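# The washing-up shift

Fimuma runs a canteen kitchen that serves 3000 meals a week, and until April every bowl that came back was scraped, stacked and carried by hand. There is a dishwasher, but somebody still has to feed it. The firm wants a pair of robot arms to do that, and it has hired Carrilho to teach them.

Teaching means people doing the job first. Kitchen staff who sign up spend part of their shift handling crockery with grippers held in their hands, and the recordings go to Carrilho's software, Umness. So far there are 3520 of them. Of those, 209 were thrown out, mostly for dropped bowls or a grip that slipped halfway through a lift.

The staff are paid their usual rate for this. Some like it, as it gets them away from the sinks. Others find it slow and hard on the thumbs, and say a bowl they could rinse in seconds takes far longer with a tool in each hand. Bowls with a wide rim are the worst - they tip as soon as the grip is off centre.

What happens to the jobs is less clear. Fimuma says the 3 washing-up posts will stay for the first year and that the work will move towards checking and sorting. The staff have asked for that in writing and were still waiting as of December 27, 2024. They have also asked who gets called when an arm stops in the middle of lunch, a question Carrilho says it will answer after the trial.

For now the practice sessions go on between breakfast and lunch, with ordinary bowls and whatever is left in them.

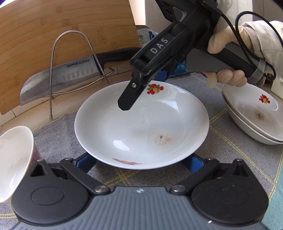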